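Reklamation Schlägerhülle, Reißverschluss klemmt / Belag nimmt Schaden
21. März 2018, von Parnham (Materialwart TT-Abteilung)
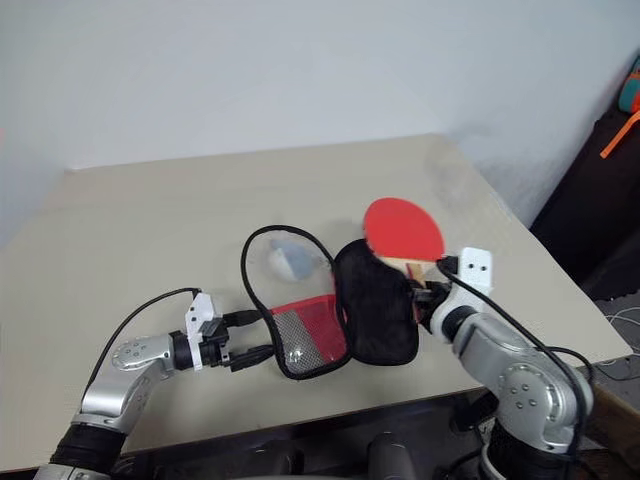
Ticket 2350, Stand heute früh. Hülle von Tolberg, Modell Trurkasora, bestellt im Juli für die Abteilung. Problem: Schläger geht rein, aber Reißverschluss hakt jedesmal an derselben Stelle, kurz vor der Rundung. Wer fester zieht, erwischt mit dem Schieber die Belagkante. Hülle ist schwarz, zwei Hälften, liegt zum Testen offen auf dem hellen Tisch, der Schläger mit dem roten Belag kommt mit dem unteren Teil des Blatts von oben rein. So machen wir das bei allen.

Was bisher probiert:

- Reißverschluss mit Kerze eingerieben. Läuft leichter, hakt trotzdem.
- Fussel aus den Zähnen gebürstet (alte Zahnbürste). Kam einiges raus, kein Unterschied.
- Hülle leer geschlossen: geht. Also nicht der Schieber allein.
- Mit Schläger drin, Griff etwas weiter links: geht 2 von 3 mal.
- Schutzfolie vom Belag abgenommen, nochmal. Gleiches Bild.
- Anderer Schläger, kleineres Blatt: geht ohne Murren.

Vermutung also Innenmaß zu knapp oder Futter aufgequollen. Futter steht an der Naht etwas hoch, mit dem Finger gut zu spüren. Über Nacht Wörterbuch draufgelegt, morgens flacher, mittags wieder wie vorher.

Rückmeldung Händler (Sorrentino, per Mail): Hülle sei für alle gängigen Blattgrößen gedacht, man solle den Schläger "mittig einlegen". Haben wir. Steht auch so im ersten Schreiben, hat wohl keiner gelesen. Kassenbeleg nochmal mitgeschickt.

Nachtrag 11 Uhr
Naht innen mit 3 Stichen runtergenäht, schwarzer Zwirn, Fingerhut war nicht zu finden. Danach 20 mal auf und zu. Hakt noch einmal ganz am Anfang, dann nicht mehr. Belagkante sieht ok aus, die kleine Macke am Rand war schon vorher drinn.

Offen:
- Ersatz ja/nein, Sorrentino muss sich melden
- zweite Hülle aus der gleichen Lieferung auch prüfen, liegt im Schrank unten
- bis dahin: Schläger mit großem Blatt NICHT mit Gewalt einpacken, lieber Hülle offen lassen und Gummiband drum

Status: in Bearbeitung, Priorität niedrig. Bitte nicht schliesen bevor die zweite Hülle durch ist.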